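Search this site… Go

15 October 2020 | by Sheyla Rengifo
2 min read

# Emlow tabletop set: plate and stripy rounds

Hello! This is the README for the plate part of Emlow, the bit I look after (Kári Eyvindsson does the cutlery, so pester him about spoons). There are 2768 pictures in it, all of small things on or near a plate, with green cloth underneath.

## The cloth

I love this green. Orange sings against it, even when there's only a scrap of orange to be seen. It does crease though, and I haven't edited the wrinkles out, so please don't write to me about them!

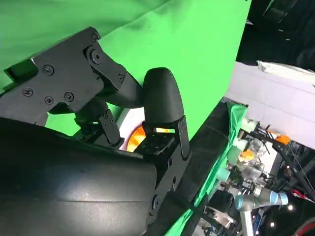 Green cloth, dark table edge and a peep of orange.

## The rounds

"Round" is my label for anything squat, orange and cream that's roughly the size of a snack. Kári wanted separate labels for fruit, toys and buns, and we went back and forth on it for 3 whole evenings before I won. The streaks run from top to bottom, and close up they're lovely and uneven. 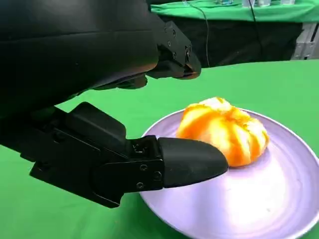
On the plate, pale at the top and brighter lower down.

## Labels

- `plate_full`: something is on the plate
- `plate_empty`: nothing on it, whatever else is on the cloth
- `round_left`, `round_right`: which side of the plate, as you look at it

Two rounds can share a picture, one on each side, and then you use both side labels.

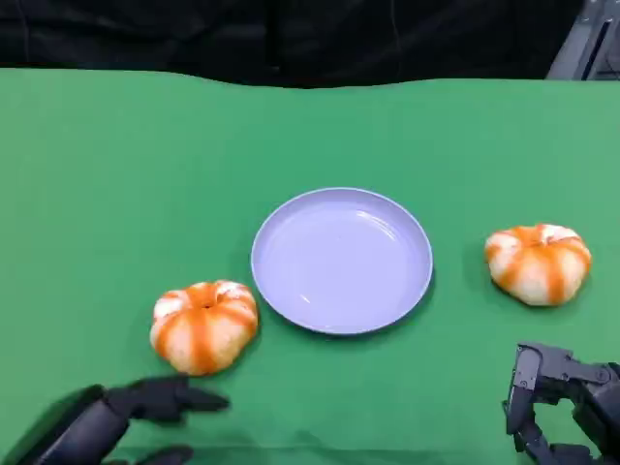 The plate is always `lavender` in the colour column. I tried `blue` in version 2 and Kári tried `purple`, and the search went to pieces (sorry if you downloaded that one).

## Still to do

Shadows have no labels yet. I'm hoping to get to them in December, along with the spelling mistakes in the Eken folder.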